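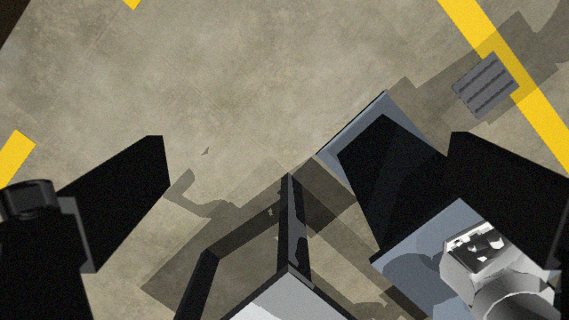 Let the family ramble

I have read the death notices every morning for years, tea in hand, and I want to make a loud case for the long ones. Give me the 261 words that somebody's daughter couldn't bear to trim! Give me the allotment, the bad knee, the dog that came before the dog everyone remembers.

Last April our local paper ran a notice for Kha Đoàn, who died at 90. I never met him. I know that he mended radios at a shop called Viklund, that he came to this country with 14 words of English (eight of them to do with fishing), and that he would not eat a tomato unless he had grown it himself. I cut it out and it is still on my fridge, next to the bin calendar.

Compare that with the sort we get more and more of now: a name, two dates, a time for the service, a link. I understand why. Papers charge by the line, and a family in its first week of grief has plenty else to pay for. But the online pages cost very little to fill, and so many families still write as if the meter were running.

So put the silly things in. Put in the nickname, the terrible driving, the song he sang while doing the washing up – all of it. Ask the cousins, ask the man next door, ring the old workmates and write down whatever makes them laugh. Don't fret over the grammar. A stranger at a kitchen table doesn't mind a wandering sentence, and the grandchildren will be thrilled to have it when they are old enough to wonder where they got that chin.

I've started a page of notes for my own. It opens with the caravan.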